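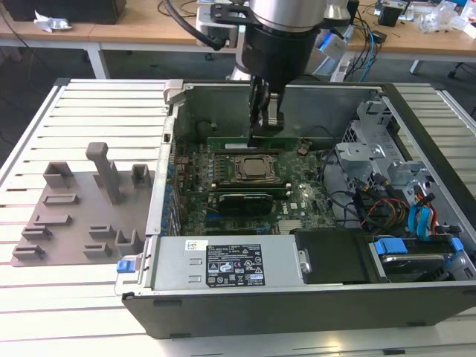
3.2 Collection of disassembly demonstrations

Figure 2. Collection cell with a desktop tower on its side and the cover removed. The two-fingered gripper reaches toward a memory module; the fixture plate is at the left of the platform.

Demonstrations for the Nurketti set were gathered at two sites, Lewis and Anside, with the same arm and gripper model at each. The operator drove the arm with a handheld controller, and joint positions, gripper width and video were logged on a common clock. Each episode covers one operation on one part, such as pulling a memory module and placing it in a holder on the plate.

We recorded 422 episodes on 6 tower models. An episode was cut off at 80 seconds and marked as failed if the part had not been placed by then. Failed episodes were kept — they are used to train the success classifier described in Section 4 — but were left out of policy training.

Between episodes the case was shifted and turned by hand within the limits of the platform. Cable routing was not reset, so the wires lie differently from one episode to the next. Labels were added afterward in Drusto, where an annotator marked first contact, release of the part and final placement. Some 2000 event labels were produced this way.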